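How I wrap up my hair dryer cord without wrecking it

For years I wound the cord tightly round the handle and shoved the whole lot in a drawer. Then my old Trellier started cutting out whenever I moved my wrist, and the flex had gone all stiff and kinky right where it met the handle. So I've changed my ways, and it takes hardly any longer (I promise!).

First, switch it off at the wall, pull the plug out and let the dryer cool down. I give mine 10 minutes while I do my face. Then put it on a table, with the whole cord up there too, and let any twists fall out on their own.

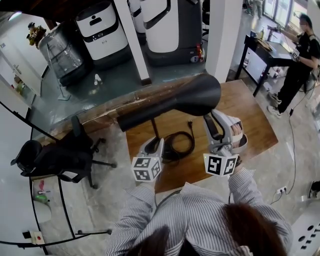

Black dryer on the table, with the cord in loose coils and the plug in the middle.

Now leave a soft bit of slack by the handle, a hand's width or so, and start your loops after that. Big floppy ones are best, about the size of a saucer. If the cord wants to flip over, let it, and turn the next loop the other way.

When you get to the plug, hold the loops together and pop a fabric tie round them, nice and loose. I got a pack of six from the market in Skerilton and I'm still finding them in coat pockets.

Store it with the loops sitting next to the dryer, nothing heavy on top. Mine lives in a shoebox under the sink, next to the straighteners, which get the same treatment.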